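How I Light a Tabletop in Pink (and Keep Everything Behind It Black)

Nov 13, 2024

I get asked about the pink light more than anything else on this site, so okay, here's the whole thing written down. It's a dark table, one color, and a background that drops off into nothing. I started doing it in June in my workroom in Grurkville, and it took me way too many evenings to get it right, mostly because I kept buying more lights when I should have been turning them off.

What I use:

A table with a dark top
A piece of white board
2 LED panels that can do color (mine are Orka, bought used for $83 the pair)
Black cloth, enough to cover whatever is behind the table
Black tape
Something to block stray light, like cardboard

Start with the room. Get it as dark as you can before you plug in a single light. I hang the cloth first, then shut the door and stand there for a minute to let my eyes adjust. You'll find glow you never knew you had! Mine was coming from a power strip and from under the door. Tape over the little lights, roll up a towel for the door.

Next, pull the table away from the wall. This made the biggest difference for me. When my table was pushed up close, the pink hit the cloth and I could see every wrinkle in it. I moved it out 43 inches and the wrinkles went away. If you've got a bigger room, go farther. If you've got a smaller one, angle your lights down more steeply and see how far that gets you.

Then the color. I don't use the preset called "pink" on my panels, it's kind of a bubble gum shade and it looks weak next to black. I set the hue by hand to magenta and push the saturation nearly all the way up, then bring it back a hair until white things stop looking like solid neon. You want white plastic or white paper to go pink where the light hits hardest and a bit lavender where it falls off. That little shift is what gives you shape.

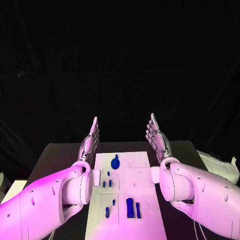

The white board is mostly for me, so I can see what the color is doing. A dark tabletop swallows so much light that it's hard to judge anything by it, and people tend to crank the brightness way up to compensate. Don't! Look at the board, get the board right, and let the table go dark.

For placement, I put one panel on each side, a little higher than the tallest thing on the table, and point both of them down and slightly toward the front. Keep them even to begin with. Once it looks decent you can dim one side and see if you like it better (I usually do, but it depends on what's out there). Smooth rounded things look great this way. Anything with seams and small holes looks even better, the dark bits really pop.

If pink is creeping onto the background, make flaps. I cut mine from a Bemmont shipping box, painted them black, and taped them to the back edge of each panel. Ugly, but they work. I later bought the proper metal ones from Vasylenko and I'll admit they stay put better.

A few odds and ends. Turn off auto white balance if you're taking pictures, or your camera will try to "fix" the pink and you'll get a muddy gray. Wipe the table down right before you start, dust glows like crazy under this stuff. Tape your cables along the table legs. And write your settings down somewhere. I have 672 pictures in my first folder and couldn't tell you how I lit a single one of them.

Next up I want to try the same setup in deep green, and I've already got the tape out.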